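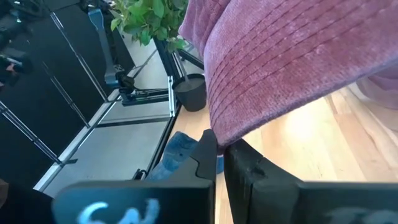
Home | Products | Textile handling | Support | Contact

Killerari two-finger gripper for cloth and soft goods

The Killerari is a two-finger gripper for picking up towels, throws, garments and other soft items. It is made by Prasex and fits most small robot arms used on benches and sorting lines. It can be bought alone or as part of the Trutico sorting cell, with the arm, table and controls included.

What it does

Cloth is awkward for machines. It folds over itself, hides its own edges and never lies the same way twice. The Killerari closes on a fold or a raised edge and lifts the item clear of whatever is next to it. The camera sits at the wrist, so it looks along the fingers at the cloth and the arm can correct its approach in the last few centimetres.

It works with ribbed and piled fabrics, denim, terry and most knitted goods. It is less reliable on thin lining material and on anything with loose beads or sequins. Please send us samples if you handle much of either.

What changes for staff

Most of our customers bring the gripper in for the first sort, where mixed items are pulled from a heap and laid out one at a time. It is dull work and hard on the wrists and shoulders. At the Milošević laundry and repair works, the arm now does the lifting and people do the checking, stain treatment and mending.

Bernadette Baptiste runs the sorting floor there. "We kept the same team," she says. "The first month was slow. People stood and watched it, and when it dropped something they picked it up themselves, which stops the cell. Now they let it have another go. The biggest change is that you have to talk to each other about what's coming through, as it likes a load of similar things."

She also asked for a change to the shift pattern. Staff swap between checking and mending halfway through, as checking alone was tiring on the eyes. We now suggest this to all new sites.

Training

Training takes three days on site. Siu-ming Hsueh leads it and covers starting and stopping, clearing a snag, changing the finger pads and teaching a new item. No programming is needed. We ask that at least two people from each shift attend, including someone who does the job by hand at present.

Specification

Fingers: two, black, replaceable tips
Largest item weight: 400 g standard, higher on request
Pad life: over 200 hours in normal use
Fitting: wrist plate and cable supplied
Guarantee: 3 years, pads not included

Ordering

Spare pads and tips are kept in stock. Complete cells are built to order, and the next places for fitting are in May. Tell us what you sort, how much floor you have and which shifts you run, and we will send a price.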